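Steritz Support Centre
Ticket: Cable sorting station goes down beside the pile, and the operator role is not clear
Opened by: Dzintra Kalniņš, Jalico, returns department
Product: Two-arm table station
Priority: Normal
Status: Waiting for customer
Opened: May 29, 2022

Dzintra Kalniņš

Hello,

I write for the returns department of Jalico. We receive back the cables from customers, mostly thin charging and signal cables, and they arrive tangled together in bags. Before, my colleagues were untangling and sorting them by hand at the long bench. Now your station takes a part of this work and one person stays with it. I have two problems, one technical and one which is maybe not for you, but I do not know where else to send it.

Technical problem. When the bag is emptied near the side of the table, the arm goes to the middle and lowers the gripper there. The fingers are open over bare wood and the cables are away to the right. It waits, then it goes up and tries again at the same place. After 30 seconds the program gives "no item" and calls the operator.

What I tried already:
- restarted the program from the panel: same behaviour
- cleaned the lenses with the cloth from the kit: same behaviour
- ran the homing routine for both arms: no error reported
- moved the pile by hand to the middle: the station starts to work

So the last one is a solution, except that the operator must do it for every bag. We have nearly 200 bags on a normal day.

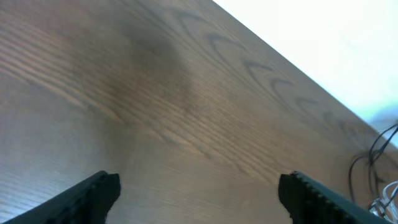
Thibault Marty
Hello Dzintra, thank you for the clear list. The start area for each arm is set at installation, and "no item" after two tries is the normal response when the pile is outside it. Please open Setup, then Work Area, and tell me which profile is selected. If it says Narrow, change it to Wide and save before you leave the page. As for the operator role, please write it here also. We get this question often and I can pass it to our training people.

Dzintra Kalniņš
It was Narrow. I changed it to Wide, saved, and ran the homing again. With the first bags of the morning it was better. The arms are reaching more to the sides and we had fewer calls.

Now about the people. In the plan we received, the operator "supervises". My colleague Tonantzin Ochoa had the station all last week and she told me she was never sitting and never really working either. She is called, she goes to move a cable, she returns to her own bench, she is called again. At the bench she was finishing 100 cables before lunch and was proud of it, if I may say so. At the station there is no number which belongs to her. The display shows the count of the machine only, and her corrections are not written anywhere.

Also there is the question of when she may put her hand on the table. The manual says "when the arms are stationary". The arms are stationary many times for a short moment while the program is thinking. For her this is not the same as stopped, and I agree with her. Since Wednesday our rule is: press pause, wait for the tone, then hands. It makes us slower and I prefer it.

Typical work, a loose tangle of thin black cables in the middle with the arms at the two sides:

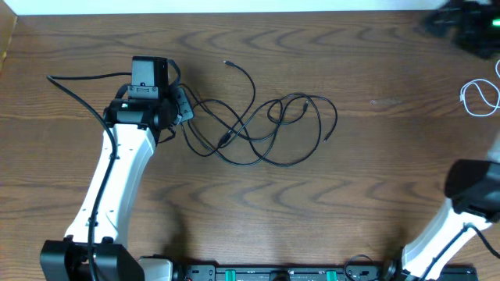 Dzintra Kalniņš

I continue here because the form closed my message too early.

The second technical point concerns mixed colours. When a white cable lies together with the black ones, the gripper can take the white one, but we don't know how the program decides if it should pull or let go. Yannick Lefèvre from our maintenance believes the pull force is the same for all cables. Is this correct? The white ones we receive are softer, and on the bench we hold them close to the connector and open the loops first with the other hand. Tonantzin can explain this very well, she was teaching it to every new person. I would like that somebody from your side speaks with her before the next update in July, by telephone if a visit is not possible. 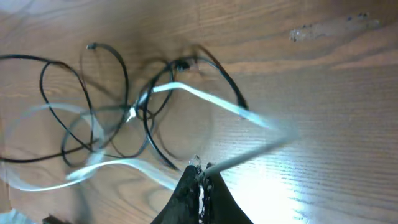 What we need from you, in order of importance for us:

1. A setting for pull force by cable type, or the confirmation that it does not exist.
2. A correct sentence in the manual about pause and hands. I can send our wording.
3. A field on the display where operator corrections are counted, with the possibility to switch it off. Some colleagues would like it and some are afraid it will be used against them. I asked only four of them so far.

For the moment we leave the station on Wide and we change the operator every two hours. Ludivine Fleury makes the new roster, so please put her in copy when you answer. I am on the early shift and I can test in the morning, before the courier comes.

Regards,
Dzintra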